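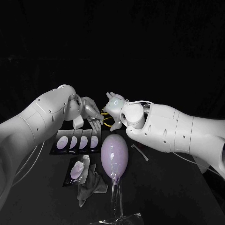 Scissors with yellow loops, and a row of dark packets on the table.

Balloon and Gift Wrapping Questions
Dolimus Party Supplies, Lindlow

We get a good many of the same questions at the counter, especially once February comes and everybody has a shower or a birthday to get ready for, so we've gathered them up on one page. If yours isn't on it, please do write or stop in. We love talking about this stuff!

Should I lay everything out before I start?

Oh, please do. Clear film is hard to see on a light tablecloth, and a strip of it can go missing under your elbow for half the afternoon. A dark table is lovely for this kind of work, and an old dark sheet spread over the kitchen table will do nicely too. Put the small packets in a row where you can reach them and open them one at a time, and give your scissors a regular spot.

Which scissors do you recommend?

Small ones with a good point, and bright handles if you can find them. Big kitchen shears tend to chew the film, and they're clumsy next to a balloon.

My stickers curl up when I peel them. What am I doing wrong?

Probably nothing at all. Try bending the backing away from the sticker and keeping the sticker itself as flat as you can, and go slowly at the start, where it wants to roll.

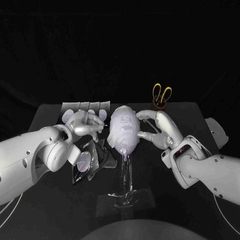 If one does fold over on itself, don't pick at it. Set it aside and take the next one (we always tell people to buy a couple more than the plan calls for). A round sticker you aren't quite ready to use can rest on a scrap of clear film for a minute, and it will usually lift off again without any fuss. Paper is another story, and it will take the glue right off.

Do you carry lavender all year?

We do, in balloons, round stickers and tissue. The Pornero line is a touch paler than our own, so if you want everything to match, choose it all from one line.

What is the best way to gather a soft bundle without crushing it?

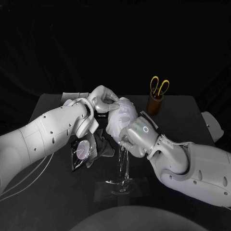

Tissue, thin cloth and light plastic wrap all behave much the same way, and the trick is to use both hands. Hold the top loosely with one and bring the other underneath, so the weight sits in your palm and the folds stay full. Let any long strip of clear film hang straight down while you do this, just as it's hanging under the white bundle, and you'll see any twist in it before you tie it off. Flat round pieces are best left in their clear bag until you need them, like the pale one lying to the left, as they pick up fingerprints terribly. A soft dark cloth close by is handy for wiping your fingers between steps.

How big should I blow up a balloon that is going behind film?

Smaller than you'd think. Stop while it still gives a little when you press it, and try the film against it before you tie the neck.

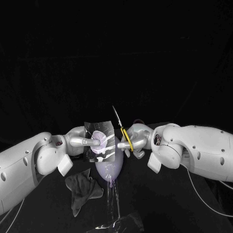 Creases in the film catch the light, and some people like that sparkle, so leave them in if it suits you. For a smoother look, pull gently from opposite corners and work out toward the sides. Keep your nails and any sharp ends well away from the balloon.

Can I order in bulk?

Certainly. Stickers come in packs of 60 or in boxes of 1,000, and the boxes need two days' notice. Orders can be picked up at our Lindlow counter any time after 2 in the afternoon.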